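About Skornbridge

Skornbridge tests robot grippers, arms, wrist cameras and controllers for people who are thinking of buying them. We do not make any of these things and we do not sell them. We take no commission from anyone who does. A client sends us a short list and a job they want done, we try the job with everything on the list, and we write down what happened. Quite often the report says to wait a year.

The company was started by Inna and Vsevolod Lytvynenko after they had both spent too long at trade shows. Inna had been buying automation for a commercial laundry. Vsevolod had been fixing what she bought. Between them they owned a shelf of fingers and suction cups that had each worked very well at a booth, on a foam cube, under bright lights, with the person who designed them standing next to it. The shelf is still here. It came with us when we moved to the building in Nurley, and new staff are asked to try at least one thing from it before they read any brochures.

What we doubt

We doubt payload numbers for soft goods. A gripper rated for a heavy steel block can still fail to pick up one layer of a T-shirt, and the rating won't warn you. We doubt any cycle count that doesn't say what was being gripped. One maker told us its pads were good for 4,000 grasps. We asked on what, and the answer came back as a video of a plastic bottle.

We doubt the phrase "human-level" and do not print it. We have doubts about touch sensors in fingertips too, though Lev Savchuk on our bench team has more patience with them than the rest of us and would like that recorded.

We also doubt ourselves, which slows us down. A tester who has used one tool for a week gets good at it, and then the tool looks good. So we swap testers partway through every comparison and publish both sets of results, including the times when they disagree so badly that the report is not much use to anyone.

How we work

Most of our work at the moment is with cloth. Clients keep asking for it, and it is where the gap between the brochure and the bench is widest. We start with hand-held grippers before anything is bolted to an arm. If a person holding the tool, with a person's judgment and a person's wrist, can't get the fingers around a hem, then putting the same fingers on an expensive arm will not help. Some vendors dislike this step. A few have asked us to skip it, and we have said no.

We use ordinary clothes and bedding, on ordinary surfaces. Plain white test cloth is easy to see against a dark table and tells you very little about what a camera will do in a home or a laundry. We want busy prints, seams that run under other seams, shadows from the tool itself and a background with a pattern of its own. A fingertip that looks fine in the catalog may block the wrist camera's view of the one edge you were trying to grab.
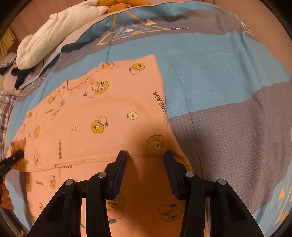
Arms come next. We have two on the main bench, and Vsevolod keeps a third in pieces for parts. Each gripper gets the same set of tasks on each arm: lift one layer, find a hem, hold a corner while the other side moves, let go without dragging. Letting go is the task people forget to ask about. A ribbed pad that holds knit fabric well may also hang on to it when you don't want it to, and we have seen good scores ruined that way.

Each task is tried 20 times per tester. We know that is not a large number. It is what we can afford to do carefully, and we say so on the front page of each report. Anyone quoting our results to one decimal place has not read that page.

Controllers are tested last and take the longest. Thư Nông runs that side. Her rule is that a controller has to be set up from its own printed manual by someone who did not write it, with no calls to the vendor for the first day. The Kobzar comparison in October was held up by this rule, and she did not bend it. The final report ran to 80 pages, a good part of them about error messages.

The people

Inna Lytvynenko handles clients and decides which jobs we turn down. Vsevolod Lytvynenko looks after the arms and the workshop. Thư Nông is in charge of controllers and software. Lev Savchuk does most of the hand-held gripper trials and all of the camera mounts. Caradog Ruddock edits the reports. He came from insurance, knew nothing about robots when he joined, and has been asked to keep it that way as far as possible. If he can't follow a paragraph it goes back.

Who pays for this

The clients do, at a fixed fee agreed before we open the boxes. Vendors may lend us equipment but they can't pay for a test, see a draft or choose the tasks. Loaned equipment goes back when the report is done. Anything we want to keep, we buy.

Our one long-running project is Narura, a set of household cloth tasks that we repeat on new grippers as they come out. Narura is paid for from our own pocket and the results are free to read. It does not produce a ranking. We tried a ranking at first, and people read the top line and ignored the notes, so we took it down. There is no award badge either, whatever you may have seen on a vendor's site. If you do see one, please send us the link.

Getting in touch

Write to Inna with the job you need done and the material you need it done on. Samples are better than photos. Please don't send us a video of the gripper working. We are closed to new comparisons until 4th December while the main bench is rebuilt, but short questions still get an answer, and sometimes the answer is that a person with a folding table will be cheaper.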